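Who Picks Up the Phone? Crisis Hotlines Between Rival Navies
Flor Zapata and Alcides Rengifo, International Security Seminar

We wanted to know if a direct military hotline really calms things down at sea, and we had a great time finding out! Our class split into two teams, Ultby and Karmont, and played 13 rounds of a crisis game written by our instructor, Rosaura Cuadros. Each round began with a near miss between patrol ships.

With the hotline open, both sides waited longer before moving ships - even when the first call went unanswered. We logged 64 messages, and our favorite was a one-word "Sorry" from Karmont in round two.
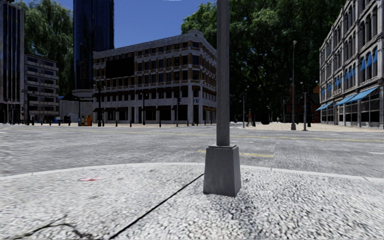
Without the line, Ultby raised its alert level almost every time. Next we'd love to add a third navy and garbled translations, which Eusebio Puma is already drafting for November.

Contact: Flor Zapata | © 2020 Security Seminar | Back to top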